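Robots at Work – notes from the open day
Handout 7, for those who came along and those who missed the bus
Updated 16/07/2024

OK, so a bunch of you asked for something in writing after the Erkent open day, and I promised, so here it is. I took notes on the back of the parking form and I've filled in the gaps from memory. If you spot a mistake, tell me before the quiz and I'll fix it!

We signed in at the front desk, got our visitor stickers, and split into two groups. Mine went to the manipulation lab first with Shota Ishida, the other one started with the warehouse carts downstairs. The labs had 40 minutes each on the schedule. We ran over, of course.

1. Stacking cubes

The job is one a toddler can do. There's a square of black tape on the table, there are colored cubes, and the cubes have to end up in a pile inside the square. I remember a few of you looking a little let down when Shota said that was the whole demo (you know who you are), and then going very quiet once it got going.

Think about what has to go right. The arm has to find the cube, come down over it at a decent angle, close the fingers so both sides touch at more or less the same time, lift, travel, and then let go at the right height. Let go too high and the cube drops and bounces. Too low and you're pushing down on the pile, and the bottom cube scoots out from under you. The third cube is worse than the second, because every little error underneath it is still there. Yellow doesn't have to sit perfectly square on red, but green has to deal with whatever yellow left it.

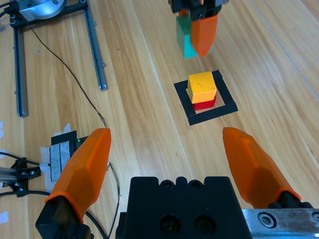

Ekkachai Prasertsri wrote to me afterward that he'd have liked to hear more about the letting go: "Everyone talks about grasping. I wanted to know how it decides the cube is down, and whether it feels that or just trusts the height it was told."

Good question, and I didn't have it in my notes, so I emailed Shota. His answer was that you can do it both ways. You can work from a known height, and that's fine as long as the cubes are all the same size and the table is flat. Or you can watch the effort in the motors and stop when it climbs, which copes better with a messy pile but can be fooled by a finger brushing against something. We'll come back to this in the unit on contact, so hang on to it.

2. Where the camera goes

This was my favorite part – I could have stayed there all afternoon. If you mount a camera near the gripper, it travels with the hand, so the closer you get to a cube the better you see it. Lovely! The price is that you lose the big picture. Swing the wrist a little and your target slides off to the side. A camera fixed above the table has the opposite trouble: it sees the whole layout all the time, but the arm keeps getting in the way just when things get interesting.

Then there's light. A shiny spot on a wooden table can wash out an edge you were counting on, and it moves when the camera moves. Try it at home with your phone and a kitchen table, you'll see what I mean.
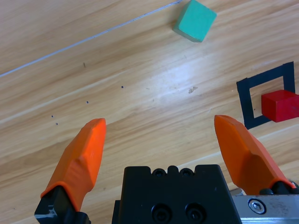 The other thing to think about is the starting layout. If the cubes always begin in the same places, the robot can look brilliant while knowing very little. So you mix it up: turn a cube, push one farther out, start with one already in the square. Shota's rule of thumb was 50 different starts before he believes any success rate, and he still wants to see the failures one by one.

3. Stuff to do before next class

Read the chapter on grippers, the one we skipped in March. Then write me half a page on this: you have three cubes and a taped square, and the bottom cube is sitting right up against the tape on one side. Do you fix it first or build on it where it is? Say what you'd want the robot to be able to see before it decides.

Pascal Lecomte has the sign-up sheet for the next visit, which is to Sakai. There are 50 seats, and we share them with the evening group, so don't wait too long. Closed shoes, please.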